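Folding day, again

Quick one tonight, tea's on and I've got 4 tabs open. January is when I do the big T-shirt sort. Everything out of the drawers, everything on the table, keep or go.

First job, clear the table. Properly clear it. Mine collects post and pens and one glove. Flat pale surface, plenty of elbow room, wipe it down and leave it alone till it's dry. I used to fold on the bed and wonder why it all came out wonky. Soft mattress, that's why.

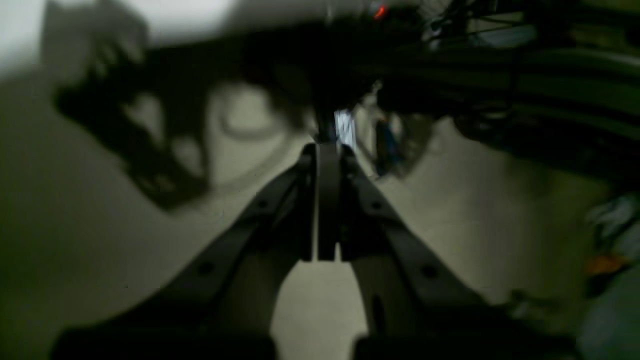
Anyway, the order I do things. Plain ones first, they're quick. Then long sleeves, which I hate. Printed tees last, beacuse the thick lettering ones fight back a bit and I want to be in the swing of it by then. Gladys Sánchez left a comment last time saying she irons hers before folding. Gladys, no. Life's short.

Sideways is my trick, if it counts as one. Lay the shirt across you, neck to one side, smooth it out from the middle with flat hands, then bring one half over. If it bunches, and it will, tug it out before the next fold or you've got that crease till summer. Pale grey shows every wrinkle by the way. So do the cheap white ones from Pomness, but I keep buying them.
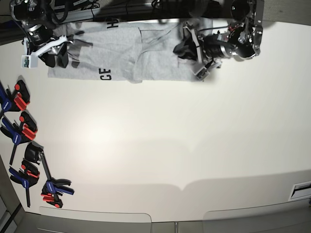

Where they all go

Standing up in the drawer, like files. Tianyou Xue put me on to that and I was rude about it for months. Sorry Tianyou. You can see every shirt and the pile doesnt collapse when you pull out the bottom one.

Charity bag's by the door. Still dithering over the old Flurnach tour one, neck's gone completely. Socks next time, if I can face it.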